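Speaker notes: Selling other people's products from home

Category: Small Business / Talks and Slides
Last updated: 2022-07-23

Slide 1. Thank Ramesh Rajput for the invitation. Say who I am: I run Galar, a two-person reseller of kitchen storage, from my house in Telville. I have never made a product. Ask who in the room has sold anything online. Wait for hands.

Slide 2. What a reseller does. We buy at trade price, list at retail price, and handle the customer. The supplier holds the stock and ships it. My first supplier was Laaksonen, and I still buy most of my shelf inserts from them.

Slide 3. Startup costs. I spent $3,250 before the first sale. Go through it: samples, the website, the business license, insurance, and an accountant for one afternoon. The samples were the biggest part. People always ask if they can skip samples. I tell them to order one of everything they plan to list.

Slide 4. Picking a supplier. Read the returns policy before the price list. Ask who pays return shipping, and how long a credit takes. Oltau took nine weeks to credit one order, and I had already refunded the customer. I dropped them in January.

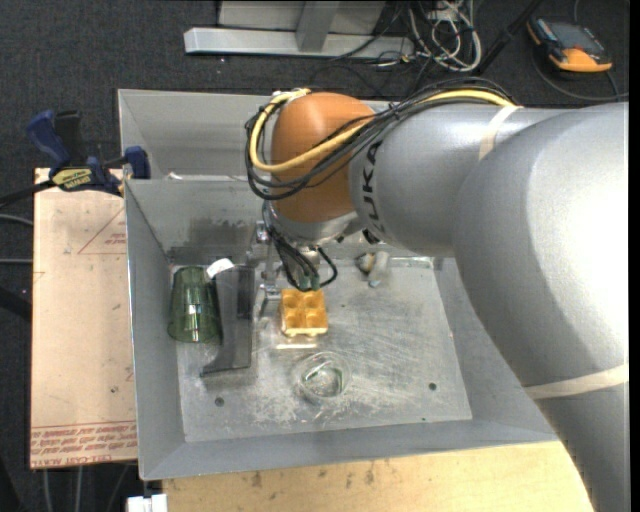
Slide 5. Margins. Work one sum on the board. Retail price, minus trade price, minus shipping, minus card fees, minus ads. Let them see how small the last number is. Don't rush this slide. If someone asks about my own margin, give the range from the handout.

Slide 6. How many products. I started with up to 200 listings and could not answer questions on most of them. I cut back to the ones I had used in my own kitchen. Sales stayed about the same and the emails dropped.

Slide 7. Customer service. Six saved replies cover most of the mail: late order, wrong item, damaged item, return, size question, invoice copy. Show the damaged item one. Mention that Yogesh Mittal wrote the first drafts and I still use his wording.

Slide 8. Taxes and records. Separate bank account from day one. Keep every supplier invoice. I am not a tax adviser, say so, and point to the county small business office.

Questions. If it is quiet, start with the one about exclusive deals (I don't sign them). Handouts are by the door. Leave time to pack up the projector.

Contact | Copyright Galar | Back to top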